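From my end of the hall

Hello again from Tratasley, where it is August and too hot to paint anything, so of course I have been painting. If you read last month's letter you'll know I promised to finish the story of the upstairs hall before I started on anything else. Several of you wrote to ask if I had given up. I had not! I had slowed down a lot, and I'd spent one whole weekend lying on the floor with a fan pointed at my feet, but I had not given up.

So, white paint. I used to think white was the color you picked when you didn't want to pick. My mother had white walls, the house I rented after college had white walls, and when we bought this place the first thing I did was paint the dining room a deep mustard just to feel like a grown-up. (The mustard lasted four years. It was lovely at night and looked like a sinus infection at breakfast.) Now I'm fifty-something and I want white again, and I've found out that wanting white is about as useful as walking into a bakery and asking for bread.

I went to Surkel, the paint and hardware place out past the feed store, and asked the man at the counter for a nice plain white. He was very kind about it. He walked me over to a rack and told me they carried 139 whites, counting the ones that had to be ordered. I laughed, and he didn't. They have names like a list of things you might find in a good kitchen drawer: linen, bone, candle, parchment, salt. I took home 20 cards, spread them on the bed, and by the time I'd made a cup of tea I couldn't tell you which one was salt.

My husband picked one up and said, "This one's white." Then he picked up another and said the same thing. He has been no help in this at all.

What did help was a tip from Ambros Berchtold, who painted half the houses on our street at one time or another and is now retired and grows beans. I ran into him at the post office with my fistful of cards and he told me to take a sheet of ordinary printer paper and put each card down on it. Try it, it's wonderful! Suddenly one card is pink as a baby's ear and the next one is a bit like dishwater. You see yellow, you see gray, you see green you would have sworn wasn't there. I sorted the whole lot into piles on the bedspread in ten minutes and threw out every one that went pink, which our hall does not need, having a red rug.

Green is the one I had the most trouble with. The window at the end of our hall looks straight into a maple, and from May to October that tree throws its color all over everything. I'd put up a sample that looked like heavy cream in the store and by mid-morning it had gone the color of a cucumber sandwich. I moved it to the other wall, away from the window, and it was cream again. I moved it back and forth so many times the tape gave out. Ambros says the answer is to start a little warmer than you think you want and let the tree pull it back. He also says the other answer is to stop looking at it in the morning. 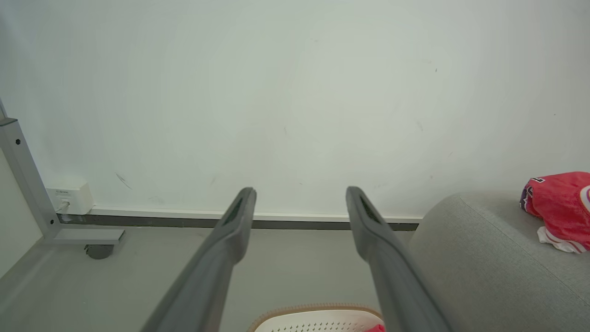 White walls pick up every little thing: scuffs, specks, a short scratch.

The other half of this job, the half I put off, is all the stuff you have to do before you open a can. I am a person who would rather paint over a problem. I once painted over a spider, and I'm sorry about it to this day. But a hall is where people drag suitcases and laundry and vacuum cleaners and, in our case, a cello, and ours had been dragged past for years. So before any paint, I washed it.

A word about washing walls, for those of you who've never done it. Warm water, a tiny squirt of dish soap, a big soft sponge, and a second bucket for rinsing. Start at the bottom and go up. I know that sounds backward, and I argued about it too, but dirty drips running down a dry wall leave streaks that are a pain to get off, and drips running down a wet wall just wipe away. Change your water more often than you want to. I did the whole hall in an afternoon with the radio on and my knees have forgiven me.

The amount that came off was a shock. Half of what I'd been calling damage was only dirt. Shoe marks mostly come up with the soapy sponge, and the stubborn ones come up with a pencil eraser (the white kind, please, since the pink kind leaves pink). I have a drawer full of those melamine sponges that everybody swears by, and they do work, but they work by sanding, very gently, and on a flat finish you can end up with a shiny patch where the mark used to be. You've traded a gray smudge for a glossy one. If you must, wet it well, don't lean on it, and try it behind a door first.

After washing, I went hunting for dents. My sister taught me to do this at night with a flashlight held flat to the wall, so the beam skims along it, and you'd be amazed, every nick throws a shadow like a mountain on the moon. I stuck a little bit of blue tape next to each one. I would advise you not to do this right before bed. I stood there in my nightgown at half past eleven thinking we'd have to sell the house.

In the daylight it was fine. Small dents and nail holes got lightweight spackle, pressed in with a putty knife and left a hair proud of the wall, then sanded flat the next day. Scratches are a bit different. If a scratch has torn the paper face of the drywall, you have to trim the fuzzy bits with a sharp knife and seal it before filling, or the damp from the spackle makes the paper bubble up. I learned this in the guest room, where I have a bubble shaped like Ohio that I'm planning to live with. If the scratch is only in the paint, a light sanding and a thin skim will do it, and some of the really fine ones filled in with the first coat and I never had to touch them.

Then prime your patches! I skipped this step for most of my adult life. I thought primer was something they sold to nervous people. But raw spackle drinks paint, and if you don't seal it you get dull spots that show up whenever the light comes in from the side, one for each place you fixed, so the whole neighborhood can see just how many times the cello got away from you. A small foam brush and a quart of primer did my whole hall with plenty left over.

Now, the color. After all that I went with Seltano, from the Wyss line, which Surkel mixes for you while you wait. It's a soft white with a drop of yellow in it, and on the card it looked almost too buttery, and I nearly lost my nerve in the parking lot. On the wall, with the maple doing its thing, it settled down to a calm, milky sort of color that I'm very happy with. At night under the hall lamp it goes a shade warmer and looks like the inside of a lampshade. I paid $34 for the gallon, and one gallon did two coats with a bit left in the bottom, which I've decanted into a jam jar.

Please do the jam jar thing. A half-empty paint can in a garage will rust around the lid and grow a skin, and then the day you need a dab to cover a scuff you'll be standing there with a screwdriver and a handful of orange flakes. A clean glass jar, filled nearly to the top so there isn't much air in it, with the color name and the finish written on masking tape, will keep a good long time in a closet that doesn't freeze. I write the room on it too. We've got seven jars on the shelf now and they look quite pretty all in a row, like a pantry for a very dull family.

A few of you asked about finish. I'd always been told flat for walls, no discussion, and flat does hide bumps better than anything. But it also holds on to dirt like a sweater, and in a hall I'd be back with the eraser every week. Eggshell was my compromise. It has just enough sheen that you can wipe it, and not so much that you see every place my roller wobbled. For a ceiling I'd still go flat, and for a kitchen I'd go up to satin, and if you have small children with jelly on them I'd go up to satin in every room in the house until they leave for college.

One more confession. On the first coat I ran the roller too dry at the far end, because I was hot and cross and didn't want to walk back to the tray. There's a patch by the linen closet where you could see the old color grinning through. I fussed at it while it was still tacky, and made it much worse, with those little orange-peel bumps. Leave it alone! Go get a popsicle. Come back when it's dry, sand it lightly, and the second coat will take care of it. Mine did, mostly, and a coat hook is now taking care of the rest.

I've still got the baseboards to do, and I have been told very firmly by my husband that those are "also white," so wish me luck at the rack. I'm aiming to have them finished before the cooler weather comes and the windows have to stay shut.

Next month I'll have the green tomato relish that so many of you have been asking for, plus an answer for the reader who wrote about squeaky stairs. If you've got a favorite white, send me the name and what room it's in, and tell me which way your windows face. I'll print as many as I can fit.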